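Ticket: label printer drops off the network at the Clornley depot
Opened: May, 09:40
Logged by: Zuweira Bawa
Status: open, monitoring

Reported fault: the Starkon label printer in dispatch stops accepting jobs part way through the morning run. The queue on the print server shows "Offline". The printer's own panel shows "Ready". Power cycling the printer clears it until the next run. Dispatch have been doing this since the move to the new bench and only raised it when a pallet went out without labels.

09:55. Pinged the printer from the server while the queue was offline. No reply. Link light on the printer is lit. The switch port reports up, no errors, no flaps in the log. Cable swapped for a known good one and the old cable tested clean, so it has gone back in the drawer.

10:20. Moved the printer to port 8 on the same switch. Queue came back as soon as the printer had an address, then went offline again after 6 jobs. Port ruled out.

10:45. Checked the address on the panel against the one on the server. Both match. The address is set by hand on the printer and does not appear in the reservations on the DHCP server. The lease range was widened last month for the handheld scanners and now covers it.

11:10. Cleared the ARP cache on the server and pinged again. Reply received, but from a different hardware address to the one on the printer's configuration label. Two devices on one address. The maker prefix on the second belongs to the supplier of the Farah scanners. 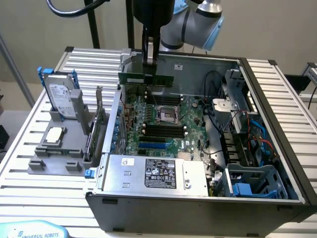

Zuweira Bawa

11:30. Went through the scanners on the charging rack one at a time. The third one had taken the printer's address. It is used for goods in, and goods in start after dispatch, which fits the time of the fault. Switched the scanner off and the printer answered. Switched it on again and the printer was lost within a minute.

The DHCP server should have probed the address before offering it. Conflict detection was set to 0 attempts. Set to 2. I would not rely on this alone — the printer goes to sleep between runs and does not always answer a ping.

11:50. Changes made:
Reservation added for the printer, using the hardware address from the configuration label.
Printer changed from manual addressing to DHCP. It picked up the reserved address on restart.
Lease for the scanner deleted. Scanner restarted and given a new address near the top of the range.
Print server port left as it was. SNMP status turned off on that port, as it marks the queue offline when the printer is slow to wake.

12:15. Test run of 5 labels from the Trivness dispatch screen. All printed. Left idle for half an hour and repeated, same result. Scanner in use on goods in throughout.

13:05. Dispatch report one label printed with the barcode shifted to the left. Separate matter. The media guide was loose after the printer was moved. Tightened and recalibrated, and the next labels were within tolerance.

Outstanding:
The two document printers upstairs were also set by hand and need checking against the new range.
The address sheet in the comms cupboard predates the scanners. Replace with an export from the DHCP server.
Dispatch to stop power cycling the printer. If the queue goes offline again, leave it as it is and ring the desk — the ARP table is needed in the failed state.

Ticket to stay open for 3 more morning runs, then close if there are no repeats.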